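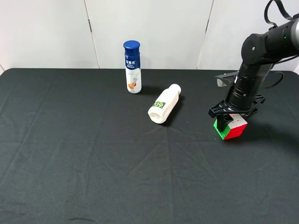
News from the Robot Arm Club

Print this page | E-mail to a friend

10/01/2026

A happy new year to all our readers, and a particularly warm one to the families who have lent us their dining rooms, car boots and patience since the club began again in August. It has been a long while since we had a proper item in the newsletter (our own fault, we were asked twice) so I hope you will forgive me if this one rambles a bit.

For those who haven't come across us, we meet after school in the upstairs room at the Sarken Centre, and we are the people trying to get a robot arm to tidy a table. It sounds a very small thing when you put it like that! I used to think so too, before I had spent a whole evening with six teenagers arguing over which way up a bottle ought to be.

We are working towards the Geltov Challenge in the spring, which has a junior class for school and community teams. The rules run to more pages than I had expected, but the heart of it is simple enough. Each team is given a table with household things on it, some standing and some lying down, and the arm has to pick up the one it is asked for, and put it where it is told, without knocking the others about. There are points for doing it neatly and points off for every object disturbed that was none of your business. The younger members are very fierce about that last rule and have started applying it to the grown-ups at tea time.

We decided early on to practise with the sort of thing anybody might have in a cupboard, so there are plastic bottles and puzzle cubes, and a black cloth over the table to stop the shine from the lights. The cloth was a good idea and I take no credit for it. It does crease terribly, and one of our families has taken it home to be ironed more often than is fair.

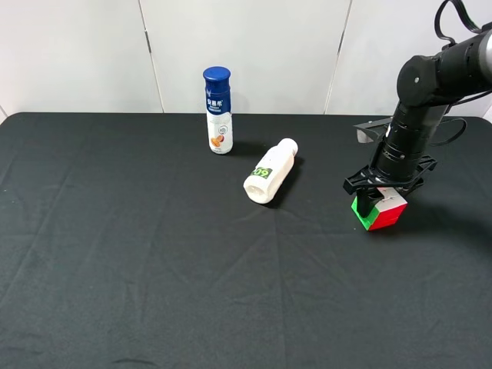
Volume 20, page 7

The Rubik's cube has become the favourite. It is a nice size for the gripper and has good flat sides, and the students like that you can tell at a glance which way it has been turned, with green on one side and red on the next. A bottle lying down is a different matter. It has to be approached from the right direction, and a round-ish thing on cloth will roll away from you if you so much as breathe on it. We now do the cube first in every session, to cheer everyone up, and leave the bottles until after the biscuits.

The way we teach the arm is by showing it. One student guides it through the job, slowly, over and over, while another writes down in the notebook what was on the table and how it went. When I last looked the notebook had reached 2655 entries, and the aim before the autumn had been 1000, so you can see that they have rather run away with it. The early pages are hard going. There is a good deal of crossing out, and one entry that only reads "no". But the handwriting gets calmer as you go through - and so, I think, do the students.

Part of each evening is now given over to the small camera down by the gripper. The older group have been comparing what it sees with what the fixed camera sees from the side of the table, and it has led to some of the best conversations we have had. From the side you get the whole table and know where everything is. From the gripper you see mostly cloth, and whatever you are after may be only a patch of colour at the far end of it. 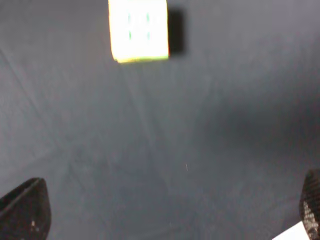 One of our newer members asked why we couldn't just use whichever view was better, and the group spent the rest of the evening trying to decide which that was. They settled on keeping both. Blur was another worry, as things do go soft when the arm is moving, and they have been trying slower movements to see whether it helps. The stopwatch people are not pleased, as the Challenge is timed, and I expect we shall hear more about it.

Some thanks are due. Kettani in the high street let us have the use of their workshop bench when our own table developed a wobble, and the Radau Fund has paid our room hire through to the summer. The Centre opened in 1991 and has had a club of one kind or another in the upstairs room ever since (it was model railways in my day, and there is still a length of track behind the radiator), so it is lovely to see the lights on up there of an evening.

We have room for a few more from Year 8 upwards. No experience is wanted, only a bit of staying power, and please do come even if you think you are no good at computers, as there is plenty of setting out and note keeping to be done and some of our best people do nothing else. Names to the front desk at the Centre, please. We could also do with more empty plastic bottles, rinsed, with their caps on.

Shared 20 times | 3 comments

Print this page | E-mail to a friend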